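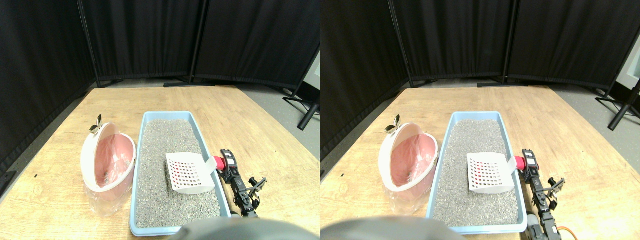 Dec 12, 2023 – por Seidu Aryee

Querido diario (y los cuatro gatos que lo leéis): hoy por fin he terminado la bufanda de mi hermana. ¡Desde julio llevo con ella! La empecé en la playa, con un calor horrible, y cada vez que la sacaba de la bolsa me sudaban las manos y la volvía a guardar.

La lana es de Utelska, color mostaza, y he gastado 2 ovillos y un pelín del tercero, que me fastidia bastante porque ahora tengo un ovillo casi entero y ninguna idea. ¿Un gorro? Ya tengo el de Judar, que pica.

Por la tarde bajé a Clodetti a por botones y me enrollé con la señora del mostrador, que también teje – ella va por una manta de unos 700 cuadraditos, qué paciencia. Volví sin botones, claro. Me acordé en el portal.

De cena, lentejas. Me pasé de comino otra vez.

Mañana quiero lavar la bufanda a mano y dejarla en plano sobre una toalla, a ver si los bordes dejan de enrollarse. Si no, pues se la regalo enrollada y ya está.

1208 visitas · 2 comentarios

Entradas recientes
El punto bobo y yo
Atinga, segunda parte
Calcetines desparejados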